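Forums > Workshop & Garage > Automation > Small parts handling

Can a robot arm sort small hardware into bins yet?

Posted by Milagros Fuentealba

I run a two-person repair shop for sewing machines and small motors. At the end of most jobs there is a dish of mixed screws, washers and E-clips that has to go back into compartment boxes. It takes up to 50 minutes a day between us, and it is the chore we both put off until the dishes pile up.

A sales rep from Salholm quoted me 3000 for a used tabletop arm with a two-finger gripper and a basic vision package. He says it will sort the hardware, close the boxes and put them back on the shelf. I have only seen his video, which had one large hex bolt and one open tray in it.

What I would like to know is which parts of this job a machine at that price can do without somebody standing next to it. The screws run from M2 to M6. The boxes are ordinary divided plastic ones with a hinged lid and a catch, and we are not attached to them. Floor space is not a problem. Programming is, somewhat — I can edit a script but I would not want to write one from nothing.

Tags: pick and place, grippers, small shop, fasteners

Amerley Asamoah

Split the job into three tasks and price them separately, as the difficulty is not the same.

Sorting M4 and up is workable if the parts are spread in a single layer. Dump them in a heap and the arm will pick two at once or push one under another. You need a vibrating plate or a person with a flat hand. Below M3, the usual rubber-faced fingers are too wide. Washers lying flat are worse than screws at any size, and a small suction tip handles them better. E-clips tangle. I would leave those out of the plan.

Placing into a compartment is mostly a question of clearance. If the gripper releases above the top of the dividers, a screw can bounce into the next cell. If it goes lower, the fingers have to fit inside the walls. Measure your finger width fully open, not closed, and compare that to the cell.

Lids and catches are the hard part. A catch needs a push at a particular spot in a particular direction while something else holds the box still, and a light plastic box slides before the catch moves. With one arm you need a fixture screwed to the bench. With two grippers you can hold and press, but then you are paying for two. Clear or tinted plastic also gives depth cameras trouble, and the lid may not register where it is. A strip of matte tape along the edge helps.

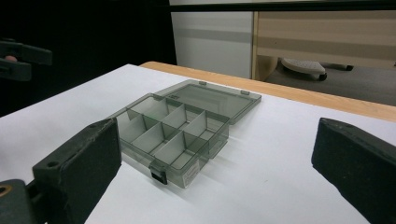
Divided box with the lid folded back, eight cells, catch on the front wall.

A box of this type is what I would test with before paying anybody. Ask the rep to run it with your box and your screws, unattended, and log every pick. My own log on a Dumik arm covered 1228 picks of M5 pan heads. The sorting was acceptable for our use. We never got the lid step reliable enough to leave alone, and we close the boxes by hand.

At your volume I would not buy it for this job only. If you have other work for the arm, the numbers change.

ertan_bench

Get a Fosel sorting tray, the kind with graded slots. Shake it and most of the screws drop by diameter. No software. Length you still do by eye.

Milagros Fuentealba

Thank you both. I asked the rep for a run with our own boxes and he wants to bring the arm over in April. I will take the lids off for the first test and put one back on for the second. Amerley — did the tape stay on, or did you have to keep replacing it?

Amerley Asamoah

It stayed on. Wipe the plastic with alcohol first, and keep the tape off the hinge.

Related threads
Suction tip or fingers for flat washers
Ertürk bench feeder, replacement plate wanted
Folding shop towels with an arm, any progress?
Bench fixtures for light plastic parts
Depth camera cannot see clear lids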